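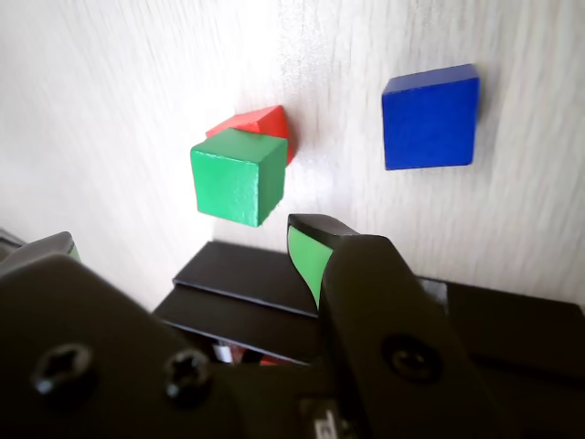 Went looking for tape in January and have instead spent the evening sorting small painted cubes. A thread.

It started with a drawer. Every home has the drawer. Mine had wooden blocks in it, plus a cable for a phone I last owned two apartments ago, plus a key that opens nothing I have access to.

The blocks are red, blue, green and yellow. They are the last of a set called Pluvasska, which my aunt Burgi Lüthi mailed to us when my kid was a baby. The set had 35 pieces when it arrived. I know because the lid said so and I was a new parent who read lids.

I do not know where the rest went. I have my theories and they involve the heating vent.

My kid is now taller than me and has no opinion on the blocks. "Are those ours?" was the full extent of the family consultation.

Burgi, by contrast, has many opinions. I texted her that I'd found some. She replied in 2 minutes, at 11 at night, to tell me the blue one was always her favorite and that I had stored them wrong.

I asked how you store a block wrong. She said, "In a drawer, with cables."

So fine. They came out of the drawer and onto the table, where it became clear that painted wood does pick up a few scuffs over the years. The green one in particular has lived.

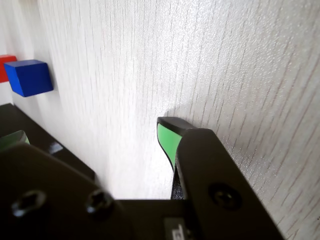
And then, of course, I started arranging them. You think you're above this. You pay taxes, you have a favorite burner on the stove, and there you are at 9:40 pm nudging the red one behind the blue one to see if that's better.

It was a little better.

I tried a tower. I tried a row. I tried a row in rainbow order and got into a disagreement with myself over whether you can call it rainbow order with no orange.

Someone in my replies is going to say I should sell them. I looked. There's a listing for a complete Pluvasska set at 600 dollars, "light play wear," and it has been up so long that the seller has added a paragraph about patience.

Mine is not complete. Mine is what the vent left me.

Next problem: what to keep them in. The original box is long gone. I own a Fluron organizer with adjustable dividers, and every divider adjusts to slightly less than one block. Returned to closet.

There's also a Stöckli cookie tin, but that has buttons in it, and if I move the buttons I have to deal with the buttons.

Which left the black box. Plain, right angles, lid included. It has matches in it at the moment, so now the matches need a home too. This is how tidying works in my house: each thing I put away evicts something else.

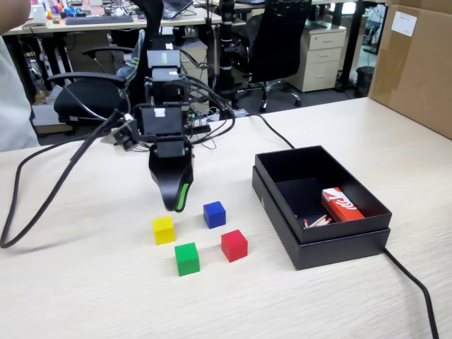 Four blocks, one box, matches still in residence.

Current plan is that the matches go to the kitchen, the blocks go in the box, and the box goes on the shelf next to the Natow jigsaw we have never opened.

Burgi has asked for photographic proof that there are no cables in there.

Still haven't found the tape.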